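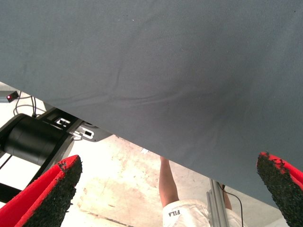
2019-07-14

4 min read

Notebook, Purton clinic group, pain after hand surgery

Spent the morning with the phone diaries from the carpal tunnel and trigger finger patients. The question is still the same one we wrote down in March: how many of the tablets we send home are swallowed, and how many stay in the bathroom cabinet. I write it again here as I keep sliding into other questions when I read the diaries.

We have now 100 patients who agreed to be called. Of these, 18 did not pick up the phone at day seven, and I have put them on a separate sheet. Zodwa wanted to count them as "no tablets used". I don't agree with that. A person who does not answer may be well and back at work, or may be feeling bad and sleeping in the daytime. I left the cells blank and wrote "no call" in the comment column. Please nobody fill them in until we have talked.

Counting the leftover tablets

For the first 35 patients we have the tablet count at the follow-up visit, done by Gert at the desk with the patient watching. The total left over in this group was 663 tablets. I added it twice, once by hand and once in the spreadsheet, and got the same number. Before I added it I had guessed much lower.

Some points about the counting, so that we do it the same way at Plirdale:

- Half tablets are counted as half. Gert was rounding up in the first days and has corrected his sheet.
- If the patient brings two bottles from two pharmacies, count both, but write them on two lines.
- Paracetamol is not counted, only asked about.
- If the patient forgot the bottle, do not accept a number from memory. Ask them to ring from home with the bottle in the hand.

The last one will annoy people. Ntombi says the patients at Plirdale live farther away and some share a telephone with neighbours or family. She will try it and tell us.

The block question

Tshepo asked me if the longer-acting nerve block makes any difference to how many tablets are used. I can't say from these data. The block was chosen by the anaesthetist each time, and the bigger operations more often got the longer block. So if I compare the two groups I am also comparing small operations with bigger ones. I told him it needs its own study with its own approval, and he was a little disappointed, I think.

What I did see, reading the diaries one after another, is that many people write about the first night. The hand "wakes up" at two or three in the morning, the patient has taken nothing as it was numb at bedtime, and then the pain comes fast. One woman wrote that she sat in the kitchen until it was light. This is a matter of advice and it costs us nothing to improve. The discharge sheet says "take pain relief as required", and with a numb hand nothing feels required.

My suggestion for new wording, not yet agreed with the surgeons or the anaesthetists:

"Your hand will be numb when you go home. The numbness will wear off, often during the night. Take your first dose of paracetamol before you go to sleep, even if you feel no pain, unless you have been told not to take it. Keep your hand raised on a pillow."

Nokuthula thinks we should name the hour and not say "before you go to sleep", as some patients sleep the whole afternoon after the sedation. She is probably right. I will write a second version and she can choose.

Distik forms

The Distik export has still the old problem with the date column. Day and month change places when the file is opened on the computer in the small office, but not on mine. I lost an hour with this. For now, open it only on my machine, or format the column as text first. I have written to their support desk again.

Also, the pain score field accepts the value 11. I found it two times. Both are typing errors for 1, I believe, but I checked only one of them against the paper. The other paper diary is with Magagula, who took the folder for the audit. I need it back before I close the file.

To do

Get folder from Magagula.
Ring the no-call list one more time, in the evening, two tries each and then stop.
Second version of the discharge wording for Nokuthula.
Ask the pharmacy if they can take back opened bottles at the follow-up visit. At present we tell people to return them and then we don't say where. Three patients asked Gert and he did not know what to answer.
Send Ntombi the counting rules, with the correction about the half tablets.
Zodwa to check my addition for the leftover tablets. I would like a third pair of eyes on it before it goes into any talk.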